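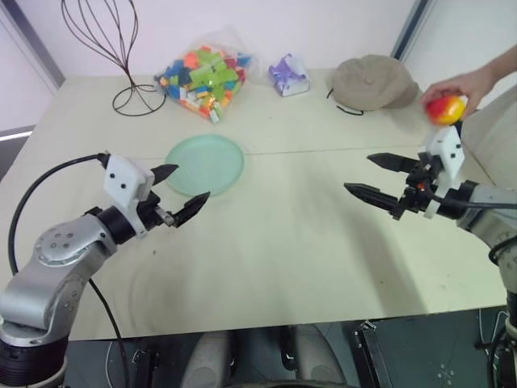 ## Session 5: The slow episode, and why we keep skipping it

Welcome back, everybody, and thank you for the very lively emails after last session. I had meant to answer each one, and then there were 90 of them, so please take this handout as one long reply to the lot of you.

This time we're talking about what fans like to call filler, which is a word I'd love you to use a little more carefully by the end of the evening. Strictly speaking, filler is material in an anime adaptation that has no source in the original manga, usually added so the show doesn't overtake its own author. A quiet episode that comes straight from the manga is a different animal, even if both of them happen to take place at a hot spring.

Our main text is *Fladulen*, episodes 5 through 7. If you remember, the big fight at the Tanoli bridge ends with Huta losing her voice, and then the show simply sits down for a while. She buys bread. She gets on the wrong train. Tania Biswas, who taught this course before me and left me her wonderful notes, calls this stretch "the long exhale," and I've never found a better name for it. 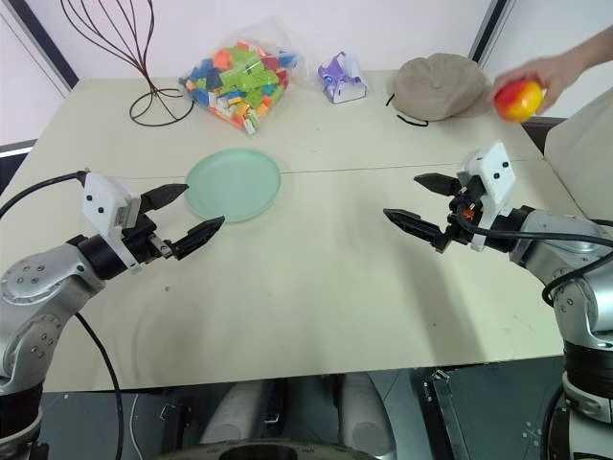 *Tabletop with two arms, open grippers.*

### What to watch for

- **Held shots.** Notice when the camera stays put after the dialogue is over. Pick one and write down what you found yourself looking at.
- **Sound.** The score drops out almost completely in episode 6 — listen for the kettle, the street, the neighbor's radio.
- **Repeated places.** The stairwell comes back again and again. What has changed about how Huta climbs it?
- **Comedy.** The train business is silly, and I think it's meant to be. Ask yourself if you'd have laughed at it before the bridge.

Haris Dogar's essay (it's in your reader, right after the interview) argues that these episodes are where the series decides what its violence cost. I agree with most of it, though I think he's a bit hard on the train, and I'd be delighted if somebody wanted to defend it in class.

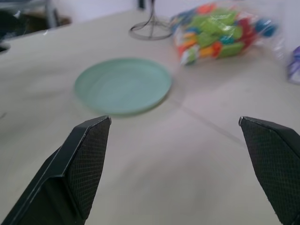
*Close view: gripper fingers and a plate.*

### For next time

Please watch the first 2 episodes of *Humano* and read the opening chapter of the manga alongside them. Then write a response of up to 2,000 words on one scene the adaptation stretches out or adds. Shorter is fine! Bring a paper copy if you can, as we'll be trading them with a partner before the break.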